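Demostraciones sintéticas para una pinza de dos dedos

27 de abril de 2018

El grupo de manipulación de Trollen, en Flulludport, lleva desde julio acumulando ejemplos para Luik, un controlador que aprende a partir de imágenes. El trabajo se hace íntegramente en simulación. Un operador maneja la pinza con un mando de seis ejes, el programa registra las órdenes y las vistas de la cámara solidaria con la muñeca, y el episodio pasa a una cola de revisión.

El escenario es deliberadamente pobre: un plano gris sin textura, una pinza de caras planas y un objeto azul. Phúc Cao, responsable del entorno, defiende esa austeridad. «Si el modelo falla con un fondo liso, añadir una mesa con vetas solo nos ocultará el motivo», explica. Las texturas y los cambios de iluminación quedan para una segunda fase. 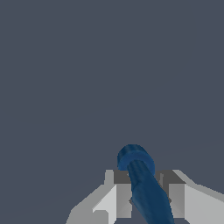
Pieza azul sujeta en posición inclinada entre los dos dedos de la pinza simulada. Imagen: Trollen.

La inclinación de la pieza es una de las variables que más discusión han generado. Un agarre oblicuo puede bastar para levantar un cilindro y resultar inútil para insertarlo. El protocolo inicial solo distinguía entre agarre y ausencia de agarre; el actual anota además el ángulo respecto al eje de la pinza, repartido en 4 intervalos. Los episodios oblicuos se conservan, con su etiqueta, para que el controlador disponga de casos que corregir.

La primera tanda utilizable consta de 68 episodios, de los que 56 superaron la revisión. Los restantes se descartaron por saltos en el registro de las órdenes – un defecto de sincronización ya localizado – y no por la calidad del movimiento. La revisión corre a cargo de Carol Haworth, que trabaja con Flonetis, la herramienta interna de anotación. Haworth recorre cada secuencia y marca el inicio de la aproximación, el cierre de los dedos y la elevación.

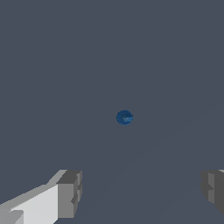 La fase de aproximación plantea un problema distinto. Con la pinza abierta y el objeto lejos de los dedos, este ocupa una fracción mínima de la imagen, y un error de pocos píxeles se traduce en un desplazamiento lateral apreciable. La red recibe por ello dos entradas: la vista completa a baja resolución y un recorte centrado en la región de interés. Cao admite que el recorte introduce una dependencia incómoda, ya que un localizador defectuoso arrastra al resto del sistema.

Queda por resolver el reparto de los datos. Los operadores tienden a entrar siempre por el mismo lado, y esa costumbre pasa al modelo. Desde hace unas 4 semanas el programa sortea la postura inicial de la pinza y la orientación del objeto antes de cada episodio. Haworth ha pedido que el sorteo quede guardado junto a las anotaciones, de modo que pueda comprobarse qué configuraciones siguen sin cubrir antes de lanzar el próximo entrenamiento.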